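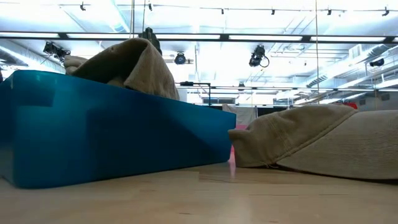 **Cloth handling: first results from the Estlow group**

Jan 27, 2026

Soft items are still difficult for robots. A shirt or a cap has no fixed shape, and it looks different each time it is put down. Our group at Estlow has now finished the first round of tests with Zukomix, a method in which the robot chooses its grasp point again after every small lift.

We trained the method on 2899 short recordings, all made by people who guided the arms by hand. In the tests, the robot had to pick up one item and place it on a marked target. It made 180 attempts with each of 5 types of item. The older Kwok method, which plans the whole motion at the start, served as our comparison.

Zukomix finished 845 attempts correctly in total. Most of the failures came with thick cloth, where the fingers closed on one layer and the other layer slipped. Caps were easier when the brim was free.
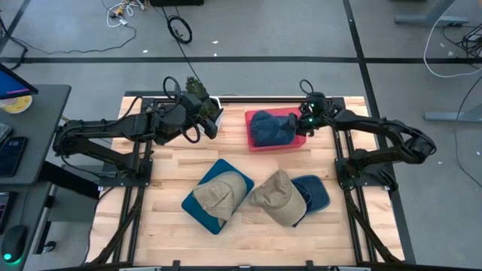
*Caps on the two-arm table, with one gripper at the navy cap in the red tray.*

The next round will start in April, together with our partner Sateck. We plan to test longer sleeves and a softer finger surface. Members who wish to read the full report can ask for it at the lab office.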